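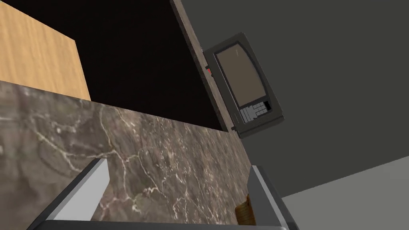 How does a small church set up a safety policy for its children's and youth programs?

Put the rules in writing, have the church board vote on them, train every adult who works with minors, and write down every time a rule is used or broken. A congregation of 100 people can get through the first version in two months if one person is in charge of the drafting.

The steps below follow the order we used at Stalley Community Church. They are not legal advice. Reporting laws differ from state to state, so have a local attorney read your draft before the vote.

Step 1. Find out what you already have

Ask the church office for anything in writing that deals with minors: nursery sign-in sheets, camp forms, old board minutes, the insurance policy. Our insurance policy already required background checks, and we had been running them for the nursery but not for the youth group. Call your agent and ask what the carrier expects. Many will send a sample policy.

Step 2. Look up your state's reporting law

Find the section on mandated reporters. Check whether it names clergy, whether it covers unpaid workers, and how soon a report has to be made. Copy the hotline number into the first page of your policy. A worker who suspects abuse calls the hotline or the police first and tells the pastor second. The pastor does not decide whether a report is made.

Step 3. Write the rules

Keep the main document short. Ours runs to 600 words, plus forms. It covers:

Two unrelated adults with every group of minors
Doors open, or with a window
No private rides home
No private texting; a parent or second leader is copied
Six months of attendance before anyone may serve
Background check before the first day, repeated every 2 years

Put down what happens when a worker is accused. In our policy the person steps away from all work with minors the same day, with no hearing and no exception for staff. The pastor is covered by the same line, and complaints about the pastor go to the board chair.

Step 4. Train people

One evening is enough for the first round. We started at 6:30 in the fellowship hall in September, read the policy aloud, and took questions. Each person signed a copy. Barrett Crenshaw, our board clerk, keeps the signed pages in a locked file along with the background check results. Anyone who misses the training waits for the next one before serving again.

Step 5. Tell the congregation

Read a summary during a service and post the full text by the nursery and on the website. Say plainly that anyone, including a child, can report a concern, and give the hotline number again. If someone comes forward about something that happened years ago, listen, do not question them for details, and make the report.

Step 6. Review it once a year

Set a month and keep it. Read the incident log, check whose background check is due, and ask the nursery and youth leaders which rules are being skipped. When a rule changes, date the new page and collect signatures again. Keep the old versions in the file.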